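I've been building robot things in shared spaces for a good few years now, first in a mate's garage in Grodstead and lately in the workshop on Samarakoon Street, and I've come round to an opinion that used to annoy me when older members said it: the boring jobs deserve the best hours of your evening. By boring I mean mounting, squaring up, labelling, measuring, and then measuring again after someone has leaned on the bench.

My own habit was the other way about. I'd turn up at 8, full of tea and good intentions, and go straight for the code, and the poor gripper would get whatever attention I had left when the lights were going off down the hall. Then I'd spend the next visit chasing a fault in software that was really a bracket sitting a hair crooked. I once lost 2 whole evenings that way (and was fairly grumpy company at home, I'm told).
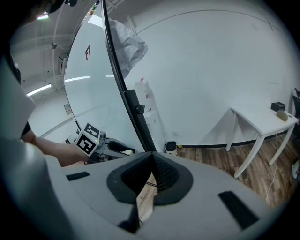 The printed markers taught me more patience than anything else has. A marker is only a pattern of black and white squares, and you can run one off on any old printer, so it's very tempting to slap it on and get moving. But every measurement afterwards leans on that little bit of paper being flat and the right size. I now throw out a fair few before I'm happy, and I don't feel bad about it. My whole stack of them cost less than the 40 dollars I spent on a fancy connector I never used.

I know the argument against all this. People come to a shared workshop for fun, they've paid their dues, and fiddling with a ruler doesn't feel like robotics. Fair enough! I'd never want a newcomer to spend their first night on calibration. Let them make something wiggle. But by the second month I reckon we do them a kindness by showing them the slow part as well, and by keeping them company while they do it.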